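Come and spend a day with our pavement robots: testers wanted for the Fendunach open day

Fendunach is looking for members of the public to join us in June for a day of trying out Tridura, the software that steers our small delivery robots along pavements and over crossings. You don't need to know a thing about robots (I didn't when I started, and I now run these days). You do need to be over 18, happy to sit at a screen for part of the morning, and willing to tell us what you think.

I'll say a bit about what goes on so you can decide if it's for you. Most of our work happens in a simulated town. We let Tridura loose on its streets, watch what it does, and then argue over it. On the day you'll be sitting next to one of the team with a handset of your own, and the first thing you'll try is getting over the road in one piece. It's harder than it sounds from knee height!

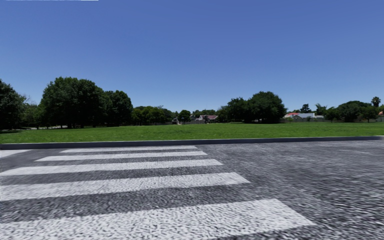 After that we hand the same job to the software and you mark it. Did it wait long enough? Did it dither at the kerb? Would you have been annoyed if you'd been walking behind it with shopping? We have a short form for all this, but the chat at the desk is nearly always more use to us, so please do talk.

Late in the morning we move on to longer stretches of pavement, where the robot has to pick a line and stick to it without getting in anyone's way. I love this part. People have very firm views on which side of a pavement a robot ought to keep to, and they hardly ever agree with each other.
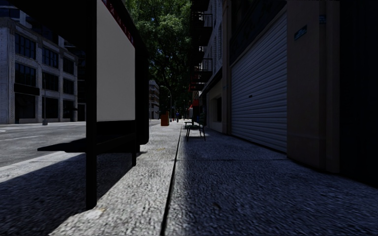
A simulated street with a bus shelter on the left and benches along the building side.

Lunch is on us, in the upstairs room at Andreadis, and there'll be something for vegetarians and vegans. Tell us about allergies when you apply. Then at 2 pm we go down to the yard for the live demonstration, with 3 real robots running on a marked course. You can walk alongside them, step out in front of them (gently, please) and ask the engineers anything you like — they've been told to answer in plain words.

Back upstairs for the last session, which is all about corners. A robot coming up to a corner can't see who's on the other side, and we want to know how slowly you think it should go, whether it should make a noise, and if so what sort. 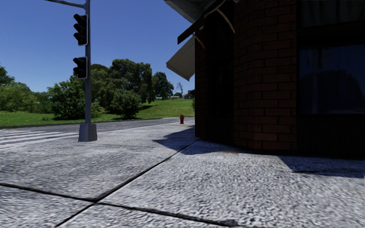 You'd be surprised how long a group can spend on the noise question. Last time it ate the whole tea break, and I came away with two pages of notes and a strong dislike of chimes.

Now the practical side. We have 8 places. The day starts at 9.30 am and finishes by 4.30 pm, and we pay each tester £255, plus travel within the region. The building is called Pakov, it has a lift and step-free access all the way to the yard, and if you use a wheelchair, a cane or a pushchair I'd especially like to hear from you, as you know things about pavements that the rest of us miss. Screens can make some people feel queasy, so you can stop whenever you want and still be paid in full.

We'll keep your forms and our notes from the desk. We won't film you. 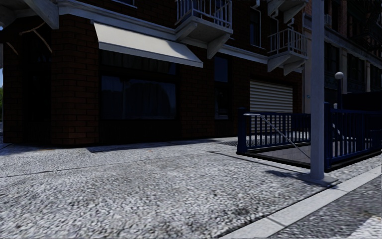 One tester from our last open day wrote afterwards that she'd expected to be shown round and sent home with a pen, and instead spent half an hour telling an engineer why his robot shouldn't hug the railings. She'd have liked longer in the yard, she added, and better biscuits. Both are in hand.

To apply, send us a few lines through the contact page saying who you are, how you get about town and what you think of the idea of robots on the pavement. Grumpy answers are very welcome. Please keep it under 900 words — a good deal shorter is fine. We'll write back to everyone, either way, before the end of May.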